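Small-contact tasks: does wrist-frame relabeling really help, or are we fooling ourselves?

Learning from Demonstration > Methods and Results
14 replies · 412 views

hadleyknots
Hi all, and thank you in advance for reading what I suspect will be a long one. I've been working my way through the Reta write-up by Vitória Antunes and Martti Suominen, the one where they collect everything with hand-held grippers and no arm anywhere near the table, and I can't make up my mind about the main result.

For those who haven't gotten to it yet, the short version is this. They track the grippers through printed marker cubes, they turn every demonstration into motion relative to the fingertip at the moment of first contact (that's the relabeling part), and then they train the same policy twice, once on the raw head-camera coordinates and once on the relabeled ones. On big, forgiving tasks like moving a bowl there's no difference worth talking about. On small-contact tasks, pressing keys and flipping switches and that sort of thing, the relabeled version wins by a lot. They used 1,647 demonstrations in total, which is a nice healthy pile for a group their size.

My worry is that first contact is picked out by hand in part of the data. If a person is deciding when the finger met the key, then a person is quietly feeding the policy the hardest piece of the problem. Am I being unfair?

---

pemberlathe
Not unfair at all, but I think you're reading the annotation section as worse than it is. The hand-picked moments are only used to train the little contact detector. After that the detector labels everything, including the demonstrations that had hand labels, and those are thrown out before the policy ever sees them. It's in the second paragraph of the appendix, and I'll grant you it's written in the most roundabout way possible. I had to read it with a cup of coffee and then again with a second one.

---

hadleyknots
Oh, that does change things, thank you! I had the flow backwards. I'd still love to see how the detector does on a surface it wasn't trained on.

---

sorrelbench
I'm going to be the grump here, with affection. I tried this on our own data over January and got nothing. Zero improvement on buttons, and a small loss on switches. We use the same sort of cubes and a similar head camera, and I followed the relabeling step as closely as I could from the text.

What I suspect is that their gain comes from the operators. If your demonstrators always come in toward the key from the same side and at the same unhurried pace, then of course the motion looks tidy once you line it up at contact. Ours come in from everywhere (one of them plays piano and it shows). Line those up and you get a very neat pinpoint with a big bushy mess behind it.

---

Horácio Louro
Hello everyone, I worked on the collection side of this, so take what I say with whatever amount of salt you like. sorrelbench, you've put your finger on something we argued about for weeks. We did ask people to vary the approach, and Tsion Endale, who ran the sessions, would move the objects between takes so that no one could settle into a habit. But people do settle. I looked at the approach angles afterward and they bunch up more than I would have hoped, especially for the desk phone.

I don't think that explains the whole gap, though. When we kept only the most spread-out approaches, the gap shrank and was still there. That plot got cut for length and I have always been a bit sorry about it. I'll ask Martti whether we can put it up on the project page.

---

sorrelbench
Thank you, that's a very decent answer and more than I was owed. If the plot goes up I will happily eat some of my words. Maybe half.

---

tallowmere
Can I ask a beginner question? I come from the hobby side (I have a Zeka kit on my kitchen table and a very patient husband). Why would the frame matter at all if the network is big enough? Couldn't it just learn the shift by itself?

---

pemberlathe
Lovely question, and please don't apologize for it. In principle, yes, it could. The trouble is how much data you'd need. Picture yourself giving directions to the light switch in a dark room. You could say how far it is from the front door of the house, or you could say it's a hand's width to the left of the door frame you're touching. Both are correct, but a tiny mistake in the first one leaves you patting wallpaper. A key on a phone is small enough that the errors from head motion and cube tracking, added together, can be most of a key wide. Tie everything to the fingertip and much of that error drops away.

---

tallowmere
The wallpaper made it click for me. Thank you so much!

---

Horácio Louro
I couldn't have said it better, and I may borrow the light switch for my next talk. Since the phone keeps coming up, I dug out a view from the head camera. You'll want to turn your neck or your monitor, as our raw footage is stored upside down and the flip comes later in the pipeline.

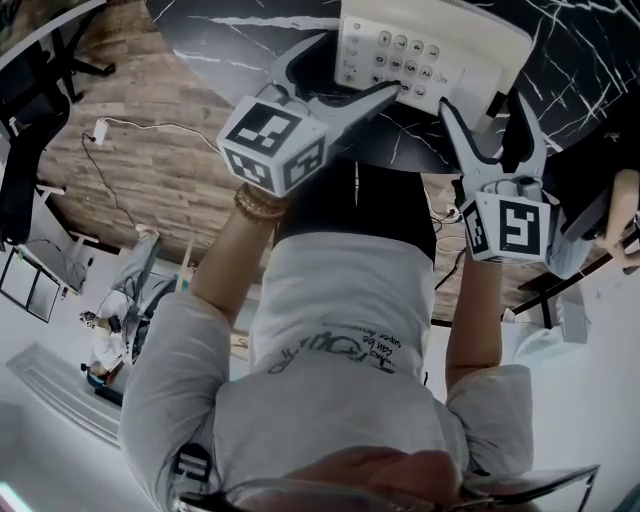

Desk phone task, raw head view. Left side of the picture: fingertip on the keypad, near the lower row.

The thing I'd draw your attention to is how near the phone sits to the edge of the view. The keypad is readable, but the head only has to tip a little further and you start losing it. In raw coordinates that hurts badly. Once you're working from the fingertip you care a good deal less, so long as the cube is still in view.

---

hadleyknots
Very helpful, and I'd never have guessed the table would be such a busy surface. Does the veining in the black top bother the marker tracking at all? I'd have gone with something plain.

---

Horácio Louro
Not that I've been able to measure. The veins are thin and the cubes have good strong squares on them, so the detector rarely mistakes one for the other. Glare gave us far more trouble. Two of our early sessions had to be dropped for it.

---

wickfordian
I'll come down nearer to sorrelbench than the rest of you, I'm afraid. My issue is the second hand. In that view there's a gripper with a finger on the keypad, and another one open beside the phone and pointing up at the edge of the table. What is the "first contact" frame for that second gripper? If it never touches anything, then it has no anchor, and the write-up is awfully quiet on the matter. We hit this with the Cladov dataset and ended up with an idle hand that drifted all over the place.

---

Horácio Louro
A fair hit! A hand with no contact is anchored to the other hand's contact. It's one sentence in the text and it deserved a page. It works nicely for pressing tasks. I would not trust it for anything where the two hands take turns, and we don't claim it there. If your idle hand drifted, try that first and then look at your time alignment.

---

wickfordian
I'll try it, though I remain suspicious. Borrowing an anchor from the other hand means any tracking error on one side gets handed over to the other, and I'd want to see numbers on that.

---

sorrelbench
Reporting back, as promised to no one in particular. I went through our contact detector last night and it was firing about 8 frames early on the buttons. So our "first contact" was mostly a finger hovering in midair, and we were carefully lining everything up to that. I've fixed it and the button numbers have moved in the right direction. Switches are still worse than the baseline and I'm standing my ground on those. I think a switch needs an anchor at the end of the motion as well as the start, and I may write that up properly if I can find an afternoon.

---

hadleyknots
Please do write it up, even roughly. Ryota Tsuchiya was asking about switches in the Warraich thread and I'm sure he'd want to see it. I'm going to rerun our own small set with the borrowed anchor and will post whatever comes out, good or bad.

---

Share this thread · 2 shares

Related threads
Warraich gripper: finger wear and what to print them in
Marker cubes versus inertial tracking for wrist pose
How many demonstrations before adding more stops helping?
Zeka kit, first arm, slow joint on power-up
Cladov dataset: known problems and fixes

Contact the moderators · Forum rules · Posts belong to their authors · Back to top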